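Sep 8, 2024 – Stillside bench, parts notebook

Fit day for the slotted plates! I have been looking forward to this since July, when we gave up on the old pattern and redrew the whole thing from scratch. Everything so far is printed in the same white, from the Kinley spool that was already open.

Slots first. The earlier batch had little whiskers of plastic inside every slot and I spent ages with a blade cleaning them out. This time I slowed the first layers down and dropped the bed to 60, and the edges came off so crisp that I ran my thumbnail along one and just grinned. One pass with the flat needle file and done. (Use the flat one, please, the round one chews the corners.)

Laid everything out on a white sheet before starting. I know white parts on white sounds silly, but the bench top is so dark that small bits vanish at the shadowy end, and a sheet is easy to lift and tip when it fills up with crumbs. The blue cylinders show up beautifully on it. They go out on the sheet with the plates from now on, so we stop hunting through the drawer halfway through a fit.

Tried the cylinders from the Praltlow drawing first. Snug, maybe a hair too snug, and the third one squeaked going in. Opened the hole by 0.1 in the file and reprinted one plate over lunch – lovely, slides in with a small push and stays put when you turn it over. I did that far more times than necessary.

The Bautista version is still wrong. Its slots sit too close to the edge and the outer wall flexes if you pinch it. Thicker wall next, and I want to try the plate turned 90 degrees on the bed so the layers run the other way.

Print counter reads 2,988 hours, so the nozzle is due a change before the next long job. There is a spare in the tin with the hex keys.

To do:
– reprint Bautista plate, thicker wall
– label the bags, old pattern and new pattern are far too easy to mix up
– new flat file, ours is going smooth
– 23 plates still to print for the full set, start with the slotted ones

Very happy with how the new slots look.
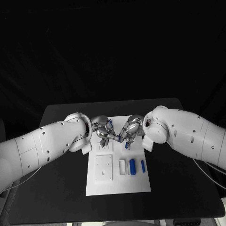 Parts on the white sheet, three-slot plate at upper left.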